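The folding hour at Starnach

By ten past seven on a Saturday the sorting room at Starnach is already warm, the kettle has been on twice, and the week's sports kit is coming through faster than anyone would like. I had been promised a quiet morning. I should have known better, having once washed the shirts for a junior side myself (never again, though I did grow fond of the smell of the powder).

Starnach looks after kit for clubs and schools up and down the valley. In February, after a long winter of sore wrists and late finishes, it took on a pair of robot arms from a small firm called Pernuvetti and gave them a padded bench of their own to work at.
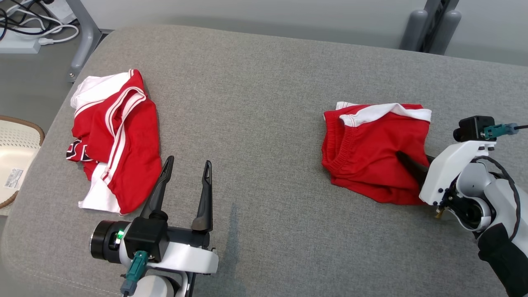
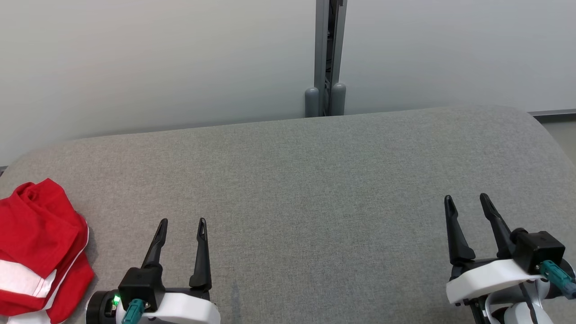
Red kit at the grey padded bench, with both grippers at work height.

I'll admit I had expected something grander, all sparks and speed. The arms are slow. They go at a heap of cloth the way you might go at a sleeping cat, and for the first few minutes I found myself leaning forward and willing them on. The women on the next table, who have folded for a living for most of their grown-up lives, have stopped watching altogether. They told me they did plenty of leaning forward in the first week – and a fair bit of shouting, too.

What has changed for them is harder to put in a brochure. There are 23 people on the floor here, the same as before the arms came, but the day is cut up differently. Folding used to be the job you were given when you were new, and you stayed on it until somebody newer turned up. Now it goes round in turns of 25 minutes, and each turn includes a spell of minding the arms: laying out the next pieces, stepping in when a sleeve goes astray, and writing down what went wrong in a fat exercise book kept by the door. The book is a joy, by the way. One page simply reads "socks, again".

Not everyone is won over. One of the older hands, who came across from the Karras laundry when it shut, told me she misses the talk. When six of you stood round one table you heard about everybody's weddings and boilers and bad knees, and with people moving from job to job the stories get broken off half way. She has taken to saving hers for the tea break, which has grown a little longer as a result (the manager has noticed and, to her credit, has said nothing).

Then there is the matter of pay, which people brought up with me before I had got my coat off. Minding the arms counts as skilled work at Starnach, and anybody who finishes the training, some 32 hours of it spread over the spring, moves up a grade. The first few are through already. One of them used to drive the van for Tesska and says he has never in his life been asked for his opinion so often. Pernuvetti's engineers ring him up to ask how he would pick up a pair of shorts. He tells them, at length, and they seem to listen.

Last month 2337 pieces went out of the door, most of them still folded by hand. The manager reckons that will be so for a good while yet, and she doesn't sound sorry about it. Her own hope is a modest one: that her people will go home on a Friday with wrists that don't ache, and that the late shift can finish in time for the last bus.

I stayed until the second tea break, long after I had meant to leave, and was handed a pile of towels to be getting on with. My corners were judged to be poor. I was shown how to do them properly, twice, and then somebody remembered the end of a story about a caravan, and we all put the towels down to hear it.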